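Home / News / Press releases / Fuentealba opens mattress care course to hotel and rental staff

Fuentealba opens mattress care course to hotel and rental staff

Course on cleaning the bare bed begins in April, with 16 places in each group

Sat 25 March. Fuentealba, the housekeeping school of the Dallent group, announces the opening of its first short course dedicated only to the care of the mattress. The course is directed to people who clean hotel rooms, student residences and furnished rental apartments, and also to owners who do this work themselves between one guest and the next.

The idea of the course came from a survey which the school made last winter among its former students. The school received 714 answers. Most of the persons who answered had learned well how to make a bed, but very few had received any lesson about what to do with the mattress when the sheets are off. Many of them wrote that they brush the crumbs to the floor with the hand and sweep them later, when the floor is already clean.

"We teach for many years how to fold a corner and how to smooth a blanket," said Estela Orellana, head of training at Fuentealba. "The guest sleeps on the mattress, and we were giving to the mattress five minutes in a course of three weeks. I was not happy with this."

The first lesson is called The Dry Bed and uses no water and no product. Students learn to collect crumbs, hair and small pieces of wrapper from a quilted surface with a hand brush and a dustpan kept only for beds.
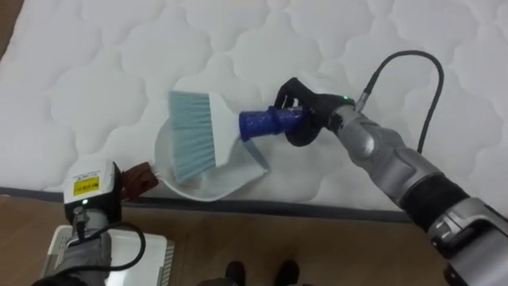

Hand brush and dustpan on a quilted mattress top, practice bedroom, Fuentealba.

The method asks that the dustpan rests on the mattress itself and that the brush comes to it with short strokes. A long stroke can throw a light crumb over the edge of the bed. On a quilted top the student follows the seams first, where small things like to stay, and then passes over the raised parts.

A good part of the lesson is about the position of the two tools. The lip of the dustpan must look at the piece that is to be collected, and the brush must start from the other side of it. It sounds simple, but in the trial classes it was the exercise which students asked most often to repeat.

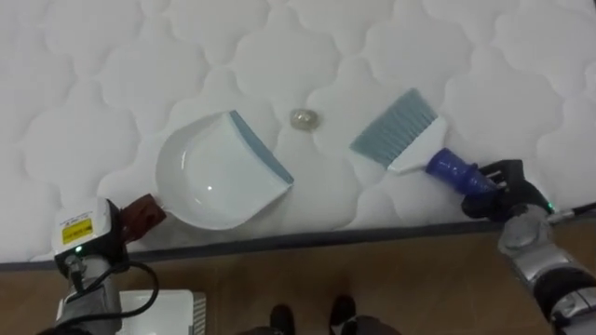 What the students will practice

The course lasts 40 hours and is divided into short lessons, each with its own practice on a full bed. After the dry cleaning come the turning of the mattress, the airing of the room, the treatment of spots, the fitting of protectors and the care of the side border, where dust is easy to forget. In the last lesson each student prepares one bed alone, from the used sheets to the fresh ones, and the teacher checks it with a lamp held low.
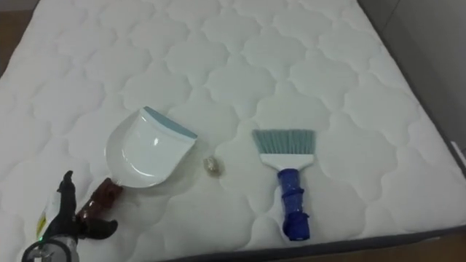 Spots are the subject where the school expects the most questions. Our teachers ask that nobody puts a wet cloth on a mattress before all the dry dirt is away, and this order is repeated in every lesson. A dustpan with a soft lip along its front, like the light blue one on the white quilting, is what the course handbook advises for this first step. Even one small crumpled piece left beside the pan has to be picked up before the student may open a bottle. After this the spot is treated from the outside to the center with a cloth that is only damp.

The practice bedroom was prepared to be similar to a small rental apartment, where the bed and the laundry often share one room. A student can strip the bed and take the used sheets only a few steps. The handbook was written by Abelardo Huenchumán, who teaches laundry work at the school and has collected in it the notes of his own classes. Each student receives a printed copy and may keep it.

The price of the course is $1,370 and includes the handbook, the practice materials and a certificate at the end. Former students of Fuentealba who answered the survey have priority for the first group. Employers who wish to send several persons can ask for a group at their own building, if there is a room with a bed free during the day.
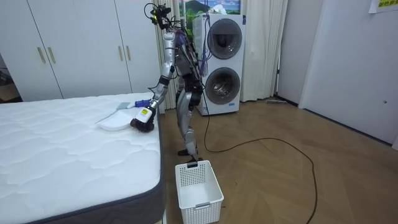
Fuentealba Department of Rooms and Laundry

Registration is open now at the reception of the school and through the form on the Courses page. Please write in the form whether you work with spring or foam mattresses, so that the teachers can prepare the practice. The morning group begins in the first week of April and the evening group one week later.

About Fuentealba
Fuentealba is a school for housekeeping and laundry work in Clernlow. It belongs to the Dallent group and offers courses for beginners and for working staff.

Press contact
Estela Orellana, Head of Training, Fuentealba, Clernlow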